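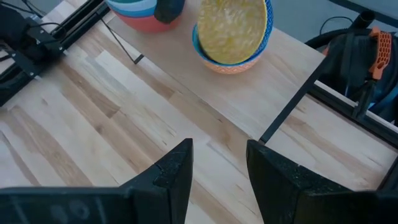 Bowls on a Wooden Table: Stacking, Storing and Caring for the Wood

I have collected these tips over several years, first from my own kitchen and later from the kitchen corner of our workplace, where many people use the same bowls and few people put them back. Some of the advice came by letter from readers of this page. I thank especially Domenica Ammann and Declan Dolan, who correct me when I write something foolish about wood.

Before you stack

Wash the bowls and let them dry fully, with the opening down on a rack or a thin towel. A bowl that feels dry inside can still hold a line of water under the foot, and this line is what makes the ring on the table. I pass my thumb once around the foot before I put any bowl away. It takes one second.

Sort by shape first and by size second. This was new for me when Domenica wrote it. Two bowls of almost the same size can nest badly if one has straight walls and the other has round walls. They go together with a little force, and then you stand at the sink in the evening and cannot separate them.

Plastic bowls and ceramic bowls should live in different stacks. If you have space for only one stack, put the ceramic at the bottom and a piece of cloth between.

How to build a stack which does not fall

Start with the widest bowl. Set the next one inside and turn it gently. If it turns freely and sits level, it is the right neighbor. If it rocks, try another one.

I keep a limit of four bowls in one stack. You can go higher inside a cupboard, where the walls help, but on an open shelf or on a table four is enough. A tall stack is also a stack where people pull out the bottom bowl and leave the others in a heap.

It is useful when every bowl in the stack has its own color. You say to a child "bring me the red one" and the red one arrives. At my house we had for a long time an all-white set, very beautiful, and every person brought the wrong size every time.

Bowls that got stuck

Do not twist hard and do not knock them on the edge of the table. Put cold water in the inner bowl, stand the outer bowl in warm water from the tap, and wait a few minutes. For plastic bowls a drop of dish soap along the rim also helps, if you tilt the pair so it can run down between. With glass, please be careful with the temperature. Warm water only, never hot, and no ice.

If the two still hold together, Selim Uysal gave me this advice: press the outer bowl lightly on two opposite sides, then turn a quarter and press again. It works only for bowls which can bend a little, so never with ceramic or glass.

Plastic bowls on wood

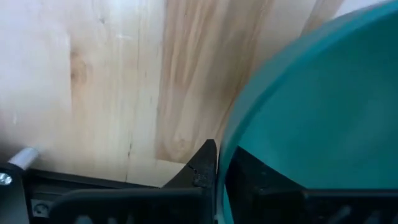
A teal bowl on pale boards. Look at the grain and the knot before you choose a place for wet things.

Plastic is kind to a wooden table. It is light, and the rim does not scratch when the bowl goes upside down. But there are two problems which I see often.

The first is sand and crumbs under the bowl. The bowl itself does not scratch the wood, the crumb does, when somebody pushes the bowl across instead of lifting it. Wipe the table before you set things down, and teach the family to lift.

The second is heat. Hot soup in a thin bowl can leave a white cloud on a finished table. Use a mat of cork or thick felt. The knitted ones with big holes look nice but they let the heat go through.

Teal, red and other strong colors can become dull after many rounds in the dishwasher. I wash the colored ones by hand with a soft sponge. When a bowl already looks gray and tired, rub it with a paste of baking soda and a little water, rinse it, and dry it. The color does not come back fully, but the gray film goes away. Do not do this on a printed pattern.

Reading your table

Every wooden table has places that are stronger and places that are weaker. A knot can be harder than the wood next to it, and the finish can wear differently there. A dark line between two boards may be only a pencil-thin shadow, or it may be an opening where water can enter. Draw a fingernail lightly across it. If the nail catches, treat this line as open and keep wet bowls away until it is repaired.

Declan, who made kitchen tables before he retired, asks me to repeat that wood moves with the seasons. In July the boards are wide and the lines close. In winter, with heating, they open again. So do not fill a thin line in the driest week of the year with something hard. Wait, look at it again in spring, and then decide. For a small opening he uses soft wax in a matching color, pressed in with a plastic card and polished with a cotton rag.

Different boards in one table will also take oil differently. The pale ones stay pale and the warm ones become darker, and the contrast can surprise you. Try the oil first on the underside, on two boards if you can reach them.

Oiling, the simple way

1. Clear the whole table. If you oil around things, you will see it later.

2. Wipe with a cloth that is damp and well wrung. Let the wood dry overnight.

3. If the surface feels rough, sand lightly in the direction of the grain with fine paper. Take the dust away with a dry brush and then a dry cloth.

4. Put on a thin coat of an oil which is sold for kitchen wood. Less than you think. Go with the grain.

5. Follow the waiting time on the can, then wipe off everything that is still on the surface. Turn the cloth often.

6. Leave the table free until it no longer feels sticky. In my kitchen this is one full day, and a cold room needs more.

One warning about the cloths. Rags with linseed and similar oils can become hot by themselves and start a fire. Spread them flat outside to dry, away from anything that can burn, or put them under water in a metal container with a lid. Never leave them crumpled in the trash.

This is only for oiled tables. If your table has varnish, the oil will stay on top and make a smear. A drop of water tells you something — on varnish it stands up like a pearl for a long time, and on thirsty wood it makes a dark spot quickly.

A small shelf on top of the table

If you have one good table and no cupboard near it, a low shelf that stands on the tabletop is the cheapest help I know. The bowls go up and the space under it stays free for a tray or a cutting board. Choose one with a metal frame, because thin wooden legs become loose when people lean on them.

Some points to check before you buy:

Measure the height of your biggest stack and add a hand. You must be able to lift the top bowl without hitting the wall cabinet.

Look for a small rail or raised part at the left and right ends. It stops a bowl which is pushed sideways.

Look at the feet. Bare metal legs mark the wood. Stick small felt pads under them and change the pads when they get dirty, as a dirty pad scratches like sandpaper.

Put the heavy stack near a leg and the light or single bowls toward the middle of the board. A long thin board will bend with time if the weight stands always in the center.

Turn the board once a year, if it can be taken off.
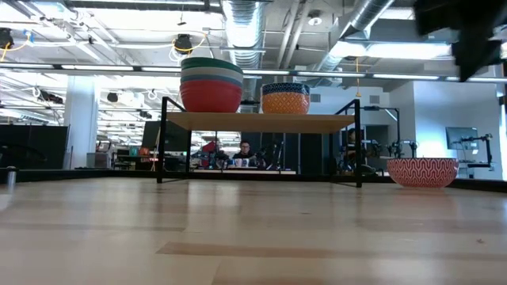

Patterned bowls

The bowls with a pattern usually should not go in the stack. A raised pattern collects dust and dried food, and a painted one rubs off where another bowl sits on it. Give them their own place beside the stack, where you also see them better.

To clean a raised pattern, take an old soft toothbrush and lukewarm water with a little soap. Brush in small circles, rinse, and shake the bowl before you dry it. Between the small points the towel does not reach, so leave it in the air for one hour.

If the pattern is painted, test your soap on the underside. Do not soak overnight. I lost a zigzag border in this way, on a bowl from my aunt.

When many people share the kitchen

Maeve Geraghty wrote to ask what to do in an office, where the bowls travel from desk to desk and come back after a week or never. I have the same problem and no perfect answer, but these things made it better at our place.

Keep few bowls. When there are many, the dirty ones wait.

Give every stack a fixed spot and make the spot visible. A small piece of colored tape on the edge of the shelf is enough. People follow tape more than they follow a written sign, I do not know why.

Leave the table in front of the shelf free in the evening. One forgotten cup brings three others by the morning.

Wipe the wood at the end of the day with a damp cloth and then a dry one. The dry one is the part which everybody skips, and it is the important part.

Questions from readers

Can I keep fruit in a plastic bowl on the table? Yes, but put a paper towel on the bottom and look under the fruit every few days. One soft peach can spoil the others before you notice.

My bowls smell of onion. Fill them with water and a spoon of baking soda, leave them some hours, and dry them in the sun if you have it. Store them open for a few days, not in the stack.

Is a cutting board on a wooden table too much wood? No. Only lift the board after use and stand it on its side. Water stays between two flat pieces of wood for a long time, and when you find the dark place it is already there to stay.

What about a gray ring from a metal can or pot? This is usually a reaction between the metal, the water and the wood. Lemon juice on a cotton bud, a short wait, then a damp cloth. Afterward the spot will need a little oil again.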